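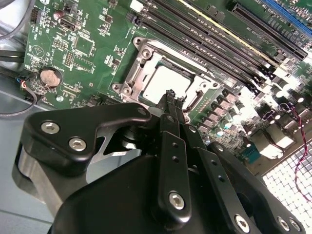 Processor socket with its metal retention frame, and the memory slots beside it.

Community Help > Computers > Desktop Repair

2nd November
Posted by Horacio Alarcón, Stendstead

Retention lever on processor socket will not close fully

I maintain the desktop computers at a reading room in Stendstead. One of them has been given a replacement processor, and the lever beside the socket now stops short of its catch. The board is green, with the memory slots close to the socket. I should be grateful for advice on whether further pressure is acceptable, and whether the board must be taken out of the case for this work.

Dedinberg Repair Desk

The board may remain in the case. Please disconnect the mains lead and lay the case on its side before proceeding. Raise the lever to its full height, open the metal frame and lift the processor out by its edges. Compare the corner mark on the processor with the mark on the socket and lower it again without sliding it. Some resistance from the lever is normal when closing. If it stops at the same point a second time, do not force it. Examine the contacts under a good light, and consult the board's manual for the list of supported processors.

boutros_496

Mine was stiff as well. Pushed it and it was fine.

Brinport Members' Workshop

We would advise against the preceding reply. A bent contact is seldom repairable at home. Members may bring the machine to bench 4, where a magnifier is available. Memory modules should be left at home if they have already been removed.

Comments (3)

H. Alarcón: The processor had been seated a quarter turn out. The lever now closes. My thanks to the Repair Desk.

Reader 92: Does the same apply to older boards?

Dedinberg Repair Desk: In general, yes, although the lever may be on the other side.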